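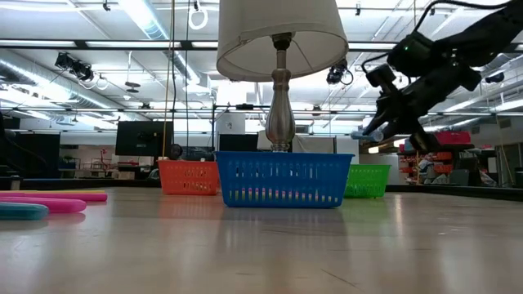 Sorting pens into the coloured baskets, one of our longest-running tasks.

Trinley > Who we are > About us

Hello, and thank you for stopping by. Trinley is a small company that teaches robots everyday jobs by showing them how. A person takes the controls, guides the arms through a task from start to finish, and then does it all over again, and again, until there are enough good runs for a robot to learn from. It is slow work and we are very fond of it.

We began in August, in two rented rooms with one arm between us, when Svend Þórarinsdóttir and Phyllis Hollis left their old jobs and decided to see whether a patient person could pass on a skill to a machine in the way you might teach a child to lay the table. Svend looks after the arms and everything they are bolted to. Phyllis trains our operators, and she is the reason new starters spend their first 20 hours simply moving things from one place to another before anyone presses record. (They grumble a bit, and then they tend to thank her!)

There are 23 of us these days. Some came from engineering, but we also have a former dental nurse, two piano teachers and a chap who used to mend clocks, and they are every bit as good at the controls — steady hands and a long attention span count for a great deal here.

Most of our tasks happen on a tabletop, with things you would find in any home or office. Pens, baskets, lamps, cups, folded cloths. Our customers, Hafstein among them, send us a list of what they would like a robot to manage, and we talk it through with them, set up the table and get going. Last year's list ran to 119 tasks, and a single one may need over 1520 runs before we are happy to hand it on.

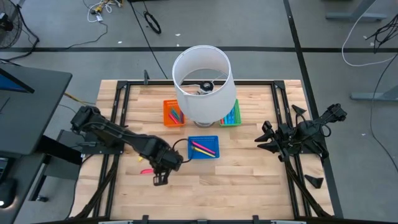
One of our two-armed tables, with the lamp and baskets set out.

Every run is watched back by someone other than the person who made it. The clumsy ones are kept too, in a separate folder called Tisitus, after a word Svend misheard once and has never been allowed to forget. We have found them very useful for explaining to new people what a hurried grasp looks like.

If you would like to visit, do write to Phyllis. We are always glad to show people round, and you are welcome to have a go at the controls yourself.

Page last updated May 2025

14 shares · 3 comments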